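Pramico Records Transfer: Progress Report to Altıntaş Fund

Reporting period ending January 31, 2021
Prepared by Rekha Agarwal, project manager
Copy to Costel Crăciun, finance

1. Position at the end of the period

The project is transferring the paper planning and drainage records of the former Gonik district into a searchable digital register. Work in the period covered the second batch, which holds sewer connection drawings, consent letters and inspection cards. Scanning of the batch is complete. Indexing is complete for the drawings and the inspection cards, and is under way for the consent letters.

The batch was received as 66 boxes. Of these, 64 have been scanned, checked and returned to the store. The remaining two contain tracing film that has stuck together along the folds, and they have been passed to Margareta Crăciun for conservation treatment. They are excluded from the completion figures and will be reported separately.

2. Indexing

Each record is indexed by street, plot number, date of issue and document type. The plot number causes most of the queries. The district renumbered its plots twice, and the older cards carry the original number only. Nipon Siriwan has compiled a concordance from the rate books, which now resolves most of the older references without a return to the paper. Where a card cannot be matched it is entered under the street name and flagged for later review.

Quality checks are made on a sample of up to 1000 entries per batch. In the second batch the commonest error was the confusion of the date of inspection with the date of issue, both of which appear on the same line of the card. The entry form has been changed so that the two dates are typed into separate fields. Entries made before the change have been rechecked.

Spelling of street names follows the current street list. Former names are held in a second field and can be searched. This departs from the method set out in the original proposal, under which former names were to be placed in the notes, and was agreed with the fund in January.

3. Work area and supplies

Indexing has moved to the first-floor room, which has better light and a lockable door. Three desks are in use. Small expenditure on desk equipment, archive boxes and acid-free folders was met from the consumables line and remains within budget.
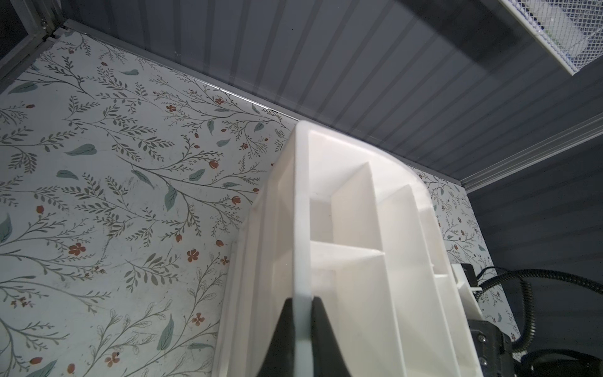

Desk organiser with divided compartments, white plastic.

The flatbed scanner supplied by Brarkus was recalibrated once in the period. A faint vertical line had appeared on large drawings, and was traced to the glass. The affected sheets were rescanned. Brarkus made no charge for the visit, and the maintenance agreement continues on the same terms.

4. Staffing

Zineb Morsy has taken over supervision of the indexing desk. Her previous duties at the scanner have passed to Nipon Siriwan, who will divide his time between scanning and the concordance until the third batch arrives. No further changes are planned.

5. Expenditure

Spending is below profile on transport and on profile for all other lines. The transport underspend results from combining the return of the second batch with the collection of the third. Costel Crăciun proposes that the balance be held against the cost of treating the tracing film, for which a quotation is awaited. The fund's approval is requested for this transfer between lines.

6. Risks

The third batch includes bound registers that cannot be opened flat. If the flatbed proves unsuitable, an overhead scanner will have to be hired. Damp was found in 11 of the registers during the initial survey, and these will be isolated on arrival until they have been inspected.

Access to the store remains limited to mornings. The present timetable allows for this.

7. Next period

Complete indexing of the consent letters.
Receive and survey the third batch.
Test a sample of bound registers on the flatbed and report on the need for hire.
Obtain the conservation quotation and submit it to the fund.
Issue the concordance to the district planning office for comment.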